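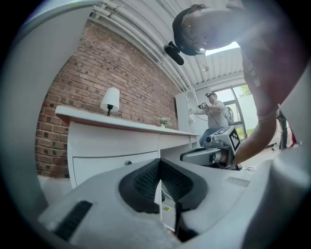
Throw the bad recordings out, and say so

November
By Ayten Tekin

We lost 305 recordings this fall because of a marker that had shifted on its mount. I think we should have lost them sooner, and I think the way we argued about it says something about how people in this line of work treat faults in hand-held gear.

The recordings were made with hand-held grippers, the kind a person carries around a room and uses to pick things up so a robot arm can later be trained on the motion. Ours have a square black-and-white marker on top. Software reads the marker to work out where one gripper is in relation to the other. On one unit the marker plate had come loose at one corner and turned by a few degrees. The software still found it and reported a good reading every time.

The arm at Skamley was trained on the full set of 1,698 recordings. During two-handed tasks it brought its hands together at a slight angle. Most of the time this made it clumsy. Once it closed on the edge of a glass jar, the jar broke, and a piece landed near Oğuzhan Keskin, who was standing outside the taped line where he was supposed to be. He was not hurt. He hit the stop button and wrote it up the same afternoon.

Then came two weeks of looking in the wrong place. We checked the arm. We checked the wrist joints and the force limits. Recep Başaran replaced a cable that was fine. The collection gear was the last thing anyone looked at. It has no motors that can hurt you and it looks like a toy, so it did not seem like a safety item to us. That was the mistake. If a hand-held tool teaches a machine how to move, then a crooked part on the tool is a crooked part on the machine.

Necati Kaplan wanted to keep the 305 and correct them with math. I understand why. People spent long days making them, with headphones on and cables to step over, and a wasted day is hard on morale. But we did not know when the plate had moved, or whether it had moved more than once. Any correction would have been a guess applied to every recording the same way. I voted to delete them, and I would again.

Some will say a broken jar is a small thing and that 100 runs without trouble ought to count for something. I don't give them much weight. Those runs used soft objects, and soft objects forgive a bad angle.

What I want is dull. Before each session, spend 5 minutes with the gripper in a fixed cradle, compare the marker against a known position, and save the result with the recordings. Put a paint line across the screws so a turned one shows. If a unit fails the check, everything back to its last good check gets pulled, and whoever receives the data is told in writing which files and why.

Recep Bilgin has built a cradle for us out of scrap aluminum. It is ugly and it works. I'd like the other groups that share data with Skamley to use one too, and so far one has agreed.

Contact the editors | Copyright Zivudside | Back to top

Related
Who owns the stop button?
Letters: Test with hard objects first
Demirtaş workshop notes on cable wear
What belongs in an incident report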